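GAME DESIGN 2, KUSTHORPE
Week 9 notes: catch-up logic in racing games

Hi all. These are the notes to go with the lecture, with the bits I rushed at the end written out properly (sorry again about the last ten minutes, I always think I have more time than I do). If you were there, skim to the worked numbers. If you weren't, read the whole thing before lab, since the lab sheet assumes you know what a gap curve is.

Quick reminder of where we are. Last week was steering and grip, so how one car feels on its own. This week is about what happens when there are other cars, and mostly about one old trick that players love to complain about.

What rubber-banding means

You've all felt it. You drive three perfect laps, you look back, and there's a computer car right on your bumper that had no business being there. Or the other way around: you hit a wall, you sit there facing the wrong way, and somehow you're back in fourth before the lap is over. The game is stretching an invisible rubber band between you and the pack. When the band gets long, it pulls.

The reason designers do it is simple enough. A race where you're all alone is dull, whether you're alone in front or alone at the back. Close racing is fun. So the game cheats a little to keep the racing close, and the whole craft is in how it cheats and how much.

I want to separate three things that people lump together under that one name.

Speed banding. The computer cars get a higher or lower top speed depending on how far they are from the player. It's the oldest version and the easiest to code - one multiplier, done by lunch. It's also the easiest to spot, especially on a long straight where you both have your foot down and the other car just walks past you.

Skill banding. The computer cars drive better or worse. They brake later when they're behind you, and when they're well ahead they take a sloppy line through a corner or run a bit wide. The car itself never changes. Players are much more forgiving of this one, partly because a driver making a mistake is something they expect to see in a race.

Item banding. Only for games with pickups. The cars at the back get the strong stuff and the leader gets junk. We'll do this in week 11 with the kart games, so please hold your turtle-shell opinions until then!

The gap curve

Here's the one diagram I drew on the board, in words. Along the bottom you have the gap, in meters, between the computer car and the player. Up the side you have how much help (or how much holding back) the computer car gets. The curve has three parts you get to choose.

First there's the dead zone, a stretch in the middle where nothing happens at all. If the cars are close, leave them alone. This is the part beginners skip, and then they wonder why two cars side by side feel like they're glued together. If I'm fighting you for a corner and I win it, I want to keep it.

Then there's the slope. Past the dead zone, help comes in gradually. Make it a smooth ramp. A sudden step is something players can feel in their hands even when they can't explain it.

Last there's the cap, the most help a car can ever get. You need one. Without a cap you'll eventually see a car cross the map like it's been fired out of a cannon, and someone will film it, and that clip will be the only thing anyone remembers about your game.

Worked numbers

We used Revero for this, the racing project the third years are building, because I have the tuning files and they said I could. The test track is Trurnden, one lap of 2,857 meters, mostly flat, with that horrible double right in the middle sector.

Say the player averages 51 meters per second. Divide the lap by that and you get 56 seconds a lap, near enough. Now put a computer car behind, at the same average speed, with a gap of 221 meters. With no banding it stays there forever, and you'll never see it again.

Give it a five percent boost. Five percent of 51 is 2.55 meters per second, so that's how fast it eats into the gap. 221 divided by 2.55 comes to a little under 87 seconds, or just over a lap and a half. For a five-lap race I think that's about right. You get a lap or so of peace, you start seeing it in the mirror, and then you have a fight on your hands before the flag.

Try it at ten percent and the car is on you in 43 seconds, less than a lap. That's where people start shouting. At two percent it takes more than 216 seconds, nearly four laps, so in a short race you might as well not bother.

One thing I fudged in the lecture: all of that assumes the boost stays the same the whole way in. With a proper slope it fades as the gap closes, so the real catch is slower than the sum says. The sum is still worth doing, since it gives you the fastest possible catch, and if even that is too slow you know to turn the cap up before you waste an evening playtesting.

Somebody asked whether you should measure the gap in meters or in seconds. Good question, and I gave a mushy answer. Seconds are better. A gap in meters shrinks in every slow corner and grows on every straight, so if your curve reads meters the help flickers on and off all the way around the lap. A gap in seconds stays fairly steady. I use meters on the board because the arithmetic is easier to follow, but in your own project please use seconds.

Players noticing

Dagmar Štefanec came in for the middle part of the lecture and talked about the playtests from September. She had logs from 600 races, some with speed banding and some with skill banding, tuned so the finishing gaps came out close to the same. My notes on what she told us, a bit scrappy:

Players in the speed group used the word "cheating" a lot more, and nearly always about straights.

Players in the skill group said the other drivers were "aggressive" or "annoying," which she was delighted with.

Hardly anyone in either group complained about being helped. They complained about the others being helped.

Replays were a killer. Once a player could rewatch the race from the other car's seat, the speed trick was obvious to them in seconds.

Good players minded more. Someone who wins by a small margin every time, no matter how well they drive, starts to feel that their driving doesn't matter.

That last one is the thing I'd like you to chew on. A newer player finishes second by a nose and has a great time. A strong player finishes first by the same nose and feels robbed. Same curve, same gap! So a lot of games weaken the band on harder settings, or shut it off in time trials and ranked races, where people expect the clock to be straight with them.

There's also a half measure I'm fond of, which is to band hard in the first half of the race and let go of it later. Everybody stays bunched up early, and the last laps are decided by driving. The trouble is that a crash on the last lap is then final, and new players crash on the last lap all the time (so do I). Test it before you fall in love with it.

Mistakes I see every year

Banding everyone to the player. If all seven computer cars are tied to you, they arrive in a clump. Pick one or two rivals and let the rest run their own race.

Breaking the car's own limits. If the boosted speed is higher than anything the car can do in the player's hands, you'll be found out. Start your computer cars a touch slow so there's room to speed them up.

Visible slowing. A leader that lifts off on a straight to wait for you looks absurd. Lose the time in corners.

Tuning it by playing it yourself. You know your own track far too well. Get someone who has never seen it, give them the controller, and don't talk.

For lab

We're in the Gebretsadik room, same as last time. Open the tuning sheet for Revero, load Trurnden, and run a five-lap race with everything off so you know what bare looks like. Then build a curve with a dead zone, a slope and a cap. Swap seats with your neighbor and have them race on yours without telling them what you set. Write down the exact words they use while they're driving - the words, please, and no score out of ten.

Hand in the curve, the quotes, and a paragraph on what you'd change. A page is plenty. If your laptop won't run the build, share with someone, I don't mind pairs.

Reading for next week is the chapter on drafting and slipstreams, the first half only. Drafting is a kind of catch-up too, except that it's out in the open and the player can use it, so bring an opinion on whether that makes it fairer.
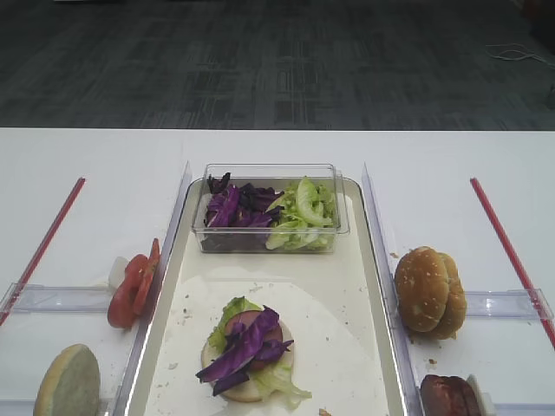
Page last changed: April 12, 2026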